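4. Adding a fan club event to the Postness calendar

Use this section to publish a fan meeting, signing or broadcast appearance for an artist. You need an Editor account.

1. Open Artists and choose the performer's page.
2. Select Events, then New event.
3. Enter the title. The limit is 45 characters, including spaces.
4. Choose the venue from the list. If it is missing, add it under Settings > Venues first.
5. Enter the capacity. For the Brimano hall, enter 765 for seated events and 700 when the front rows are removed.

Note: Capacity cannot be changed once ticket ballots are open.

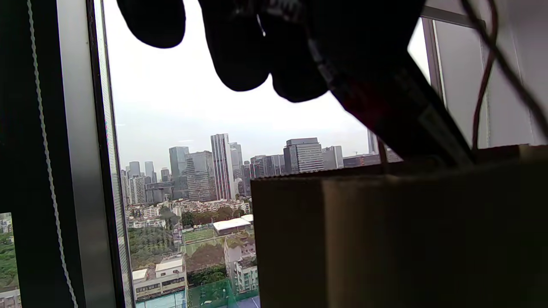
6. Set the ballot opening and closing times. Times are shown to members in their own time zone.
7. Under Guests, add any co-stars or presenters. Each guest must already have an artist page.
8. Select Preview, check the page in both languages, then select Publish.

Caution: Publishing sends an alert to every follower of the artist. The alert cannot be recalled. To hold it back, clear the Notify box before step 8.

If the event does not appear within five minutes, sign out and sign in again. Duplicate entries should be reported to Kenneth Quiambao at the Zisbridge support desk.

Contact Zisbridge Support | © Zisbridge | Back to top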